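Teleop demos: leader arm or moving the arm by hand?

rlanz
Starting a new task set at Fendbridge. Two arms, black enclosure, wrist cameras. We record with a leader arm and I'm getting 17 usable demos out of 20. A coworker wants to switch to pushing the arm around by hand. Wrist view over the cup with the red and blue utensils:

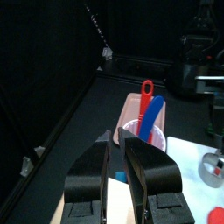

Reply 1 - torquehead35
Stay with the leader arm. If you push the arm by hand, your own hand ends up in the wrist camera and the policy learns from that.

Reply 2 - Mossgate
Disagree. For contact tasks I get better demos by hand, and I keep my hand behind the wrist. With a leader arm that has no force feedback you can't feel when you're pressing on the table.

Reply 3 - torquehead35
Then replay the recorded joint positions with nobody near the arm and save that video. It doubles the time, though.

Reply 4 - rlanz
We tried replay in July. It drifted 3 mm, too much for thin parts. The slotted board is next on my list and I haven't settled on where to grasp it.

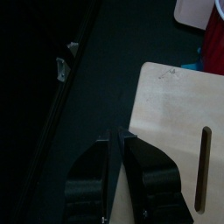 Wrist view, fingertips at the left side of the board.

Reply 5 - Mossgate
I'd go for the rounded corner, one finger on each side of the edge. Try five each way before you pick a method.

Reply 6 - rlanz
OK, five each way. Will post the numbers.
Regula Lanz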